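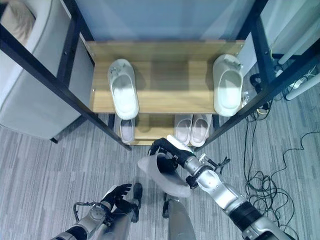 What do we do with the slippers when there are more pairs than places on the rack?

Keep one pair for each person who lives in the home, plus one or two pairs for guests, and put all the others in a closed box in a closet. The rack by the door is for the slippers of this week.

I start with this question on purpose. In every home I visit, it is the first one I hear. Wait a little before going on, and let people think of their own entrance.

Good evening, and thank you for coming. My name is Chia-jung Ng. I grew up in a home where outdoor shoes stopped at the door, and I now help families in Prondby to arrange small rooms. My talk today is on the slipper rack. It sounds like a very small subject, and I have 17 slides on it.

First part: where the rack stands.

Most people put it where there was space left over. I ask them to do a small test. Come in from outside with a bag in each hand. Take off your shoes without putting the bags down. Now reach for your slippers with one foot. If you cannot reach them, the rack is too far from the place where you stand.

Carpet or bare floor is a question people always ask. On a carpet the rack can lean a little, so press on both ends of the upper shelf after you put it down. Also look at what is next to it. If there is a power strip, move it or fix it higher, as slippers bring in sand and sometimes water.

(Here I tell the story of the Huang apartment. Short version only. They had 3 racks in one hallway and everyone still walked in socks.)

Second part: the shelves.

A rack with two shelves is enough for most homes. I am asked all the time about the tall ones with 6 shelves, for example the Jollberg. For shoes it is a fine rack. For slippers I do not recommend it, as people do not bend down to the lowest shelf and do not look at the highest one. The slippers in these places become old without being used.

On the upper shelf I put the pairs which are worn every day. On the lower shelf go the guest pairs. Children are the exception – their slippers go low, where they can get them alone. 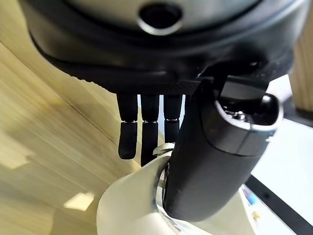

Then there is the direction. I place the toes toward the wall, so the heel is in front and easy to take hold of. My mother did the opposite, so that the guest could step in directly when the slippers were put on the floor. Both ways are good, but please choose one for the whole rack. Mixed directions make it look untidy even when every pair is complete.

Ask the audience: who has a single slipper at home? Usually many hands go up. Say that a single slipper gets one month. If the other one does not come back, it leaves the house.

Third part: keeping it clean.

Wooden shelves want a cloth that is almost dry. Take all the pairs off first. Wipe the soles too, and do it before the shelf, not after. I learned this in the wrong order.

White slippers show every mark. In April I asked the members of the Lesonov housing group what color they buy, and I got 176 answers. More than half said white or very light. When I asked why, many wrote that it looks like a hotel.

Light soles can be washed by hand with dish soap and an old toothbrush. Let them stand on their side until they are dry, away from the heater. The glue does not like heat.

If there is time, show how to fold the cloth ones together. If not, go directly to questions. The handout is on the table by the door, one for each household, please.

Notes last changed 30/07/2020. Remember to bring the box with the lid.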